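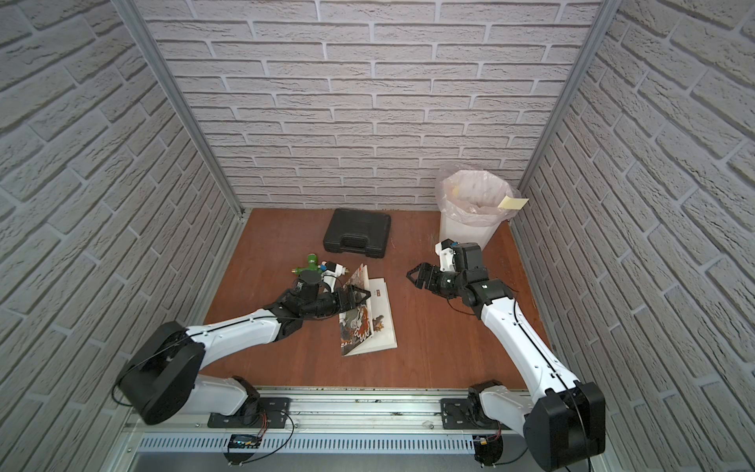 *Two robot arms at a wood-grain tabletop, with brick-patterned walls on three sides.*

## The case for the mended school blazer

The school blazer is among the few garments in this country still bought with the intention that it should last. It is regrettable, therefore, that so many are discarded after a single year. A torn pocket or a dropped lining is now treated as the end of a jacket's life.

When Wekby opened its repair counter in March, the charge for relining a blazer was set at 30 pounds. A replacement costs 80. Lucienne Tessier, who manages the counter, reports that 442 garments have been accepted so far, most of them brought in by parents who had never before paid for a repair.
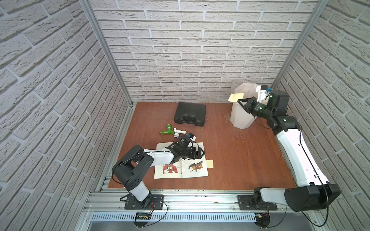

Schools have a part to play in this. Uniform policies commonly specify the shade of the cloth and the position of the badge, yet remain silent on mending. A visible darn should be permitted in writing. At present a pupil may be sent home for a patched elbow, and families draw the obvious lesson.

Manufacturers must also answer for seams cut too narrow to be let out. Milan Visser of Barta has argued that a wider allowance would raise prices beyond what parents will accept. That view deserves a hearing, but it takes no account of the second child who might have worn the same jacket.

We would ask governors to review their uniform rules before the next order is placed.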